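Comment une danse s'écrit-elle ?
Espace jeunes lecteurs – Centre de documentation Espinoza pour les danses traditionnelles
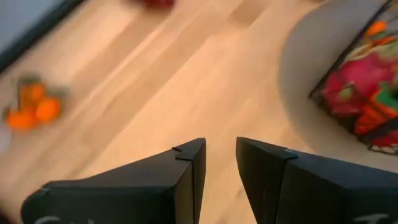

Une chanson peut s'écrire avec des paroles et des notes. Une danse aussi peut être mise sur papier. Les personnes qui inventent des danses s'appellent des chorégraphes. Pour que d'autres groupes puissent danser la même chose, parfois très loin de chez elles, elles rédigent une fiche.

Que trouve-t-on sur une fiche ?

La fiche commence par le nom de la danse et celui de son auteur. Viennent ensuite la formation et la musique. La formation indique la place des danseurs au départ : en cercle, sur deux lignes face à face ou en carré. La musique est découpée en phrases, et chaque phrase compte le plus souvent huit mesures.

Le reste de la fiche explique les figures dans l'ordre. Une figure est un petit trajet que l'on fait seul, à deux ou avec tout le groupe. Dans « La Flernora », une danse pour quatre couples, les danseurs se donnent la main droite au centre et tournent pendant quatre mesures. Ils changent ensuite de main et reviennent à leur place.

Pourquoi utilise-t-on des abréviations ?

Écrire chaque mouvement en entier prendrait beaucoup de place. Les chorégraphes emploient donc des lettres et des chiffres : « MD » pour main droite, « MG » pour main gauche, « C1 » pour le premier couple. Certains préfèrent les dessins, avec des ronds, des carrés et des flèches. Chaque recueil donne la liste de ses signes dans les premières pages.

Où sont conservées les danses ?

Les fiches sont réunies dans des recueils. Le centre en possède 339, qui contiennent ensemble 3 532 danses. Parmi elles, 1 957 sont accompagnées de leur partition. Le « Cahier de Follis », composé par Crescencio Alvarado, rassemble 50 danses faciles, dont plusieurs conviennent aux débutants.

À toi d'essayer

Choisis un air que tu connais bien et compte les mesures. Invente deux figures, puis note-les sur une feuille. Confie cette feuille à des camarades, sans rien leur montrer. S'ils hésitent, cherche avec eux le mot qui manque – les chorégraphes corrigent leurs fiches de la même façon.

Petit lexique

Mesure : petite partie de la musique, qui contient toujours le même nombre de temps dans un air simple.
Partition : feuille sur laquelle la musique est écrite.
Recueil : livre qui réunit plusieurs danses.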